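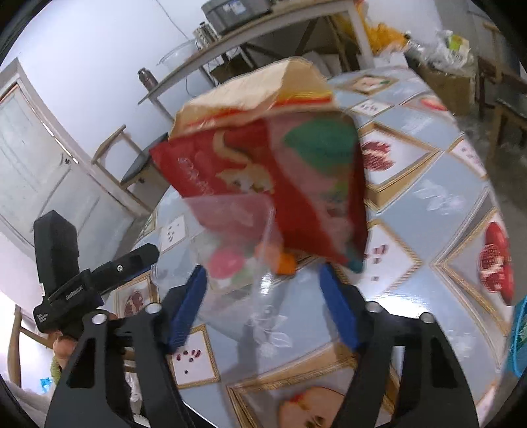
Skurno Ice Hockey Club, Women's Section
Minutes of the spring meeting, April 18, 2021

Present: the section leader, the head coach, the assistant coach, the equipment manager, two player representatives (one from the first team and one from the juniors), and the parent contact for the under-16 team. The goalkeeper coach joined by phone from item 3. The club secretary sent apologies and had given comments in writing.

The section leader opened the meeting and was chosen to lead it. The assistant coach was asked to write the minutes, and accepted. One player representative will check them.

1. Minutes from last time

The minutes from January were read through. The head coach wished to correct the paragraph on summer training, where it was written that the players "must" take part in the running group. The word should be "may". With this change the minutes were approved.

From the list of open matters, the new lock for the stick room is in place. The question of who pays for the broken penalty box door is still with the rink, and we have received no answer. The section leader will write one more time.

2. The season that has ended

The head coach gave a short report. The first team finished the season later than planned, because of the games that were moved, and several players were tired at the end. The coach was satisfied with the defense and less satisfied with the power play. In the last games we had too many shots from far away and too little traffic in front of the net. The player representative said that the players share this opinion, but that they would have liked to practice the power play on full ice more often. On half ice it is difficult to train the entry into the zone.

The juniors had a good winter in practice but very few games. The parent contact reported that some girls have lost interest and that it is important to offer something before the summer. See item 5.

The final home game against Tromov was discussed. The warm-up started late because the ice was not ready, and the visiting team was not informed. Our section has already apologized to them. It was decided that next season one person from the bench staff will go to the visitors' dressing room as soon as a delay is known.

3. Ice time for next season

This item took the most time. The rink has sent the first proposal, and in it the women's first team loses the early evening session and receives a late one in exchange. The late session would end so late that the players who travel by train cannot reach the last departure. The junior representative pointed out that two of the oldest juniors practice with the first team and have school in the morning.

The head coach had prepared two alternatives:

Alternative A: we keep the early session and give up our morning ice on the weekend to the figure skaters, who have asked for it before.

Alternative B: we accept the late session, but it is made 30 minutes shorter and we get the missing time as off-ice training in the gym before.

The goalkeeper coach spoke against alternative B. The goalkeepers already have too little time of their own, and it is always their part that disappears when a session becomes shorter. The equipment manager was also against, as the skates have to be sharpened between the gym and the ice and there is only one machine.

The first team's representative had asked the players beforehand. Most of them want alternative A, but those who work on weekday evenings would then lose the only session they can always attend. This was considered a serious point - it concerns in particular three players who did not miss one weekend practice during the whole winter.

After the discussion it was decided to go with alternative A as our answer to the rink, and to ask at the same time if we may share the weekend morning every second week. The section leader writes the answer and shows it to the head coach before it is sent.

4. Equipment and costs

The equipment manager presented the offer from Fendetti for new practice jerseys and socks. The total is 2303 euros with printing included. The offer covers the first team only. For the juniors we would use the old jerseys one more year, after the worst ones are sorted out.

There was a question about the quality. The previous socks from another supplier had holes already before the end of the autumn. The equipment manager has had a sample pair in use in practice and has seen no holes so far, but said that it is too early to be certain.
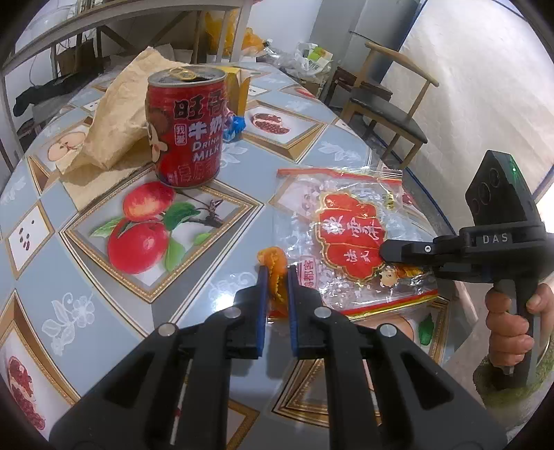 The junior representative asked if the printing could wait until the numbers are decided, because several juniors may move up and will need a number. The offer allows this if we order the jerseys now and send the number list later. It was decided to accept the offer in this form. The number list must be ready before the end of the summer break, and players who wish to change number shall tell the equipment manager in writing. A player who has been in the team longer has the first right to a number.

Skate sharpening: Sjöberg will continue to sharpen for our players at the same price as before. Skates are left in the marked box at the rink entrance, with name tape on both skates. It has happened that only one skate was marked.

5. Spring activity for juniors

The parent contact suggested an open ice day for girls who have not played before, together with our under-16 players. The head coach supported the idea and would like to keep the groups small. The rink has free ice on 2 mornings before it closes for maintenance, and we will ask for the first of them. If the restrictions at that time do not permit an indoor event, we will instead arrange a shooting practice outside on the parking area, with the plastic boards.

The first team will be asked to send players as helpers. Helmets can be borrowed from the boys' section, but they must be returned on the same day.

The parent contact writes the invitation. The club secretary has asked in the written comments to see it first, so that the insurance information is correct.

6. Other matters

The head coach asked everyone to be more careful with the group chat. Information on changed practice times should be in the calendar and not only in the chat, where it quickly gets lost between other messages.

The pucks for the goalkeepers' training are missing again. Anyone who finds a blue bucket with pucks at home or in a car is asked to bring it back to the stick room.

One window in dressing room 2 does not close. The equipment manager reports it to the rink.

7. Next meeting

The next meeting is held when the rink has answered on the ice times. The section leader sends the invitation with one week's notice.

The meeting was closed.

Minutes written by the assistant coach
Checked by the first team's player representative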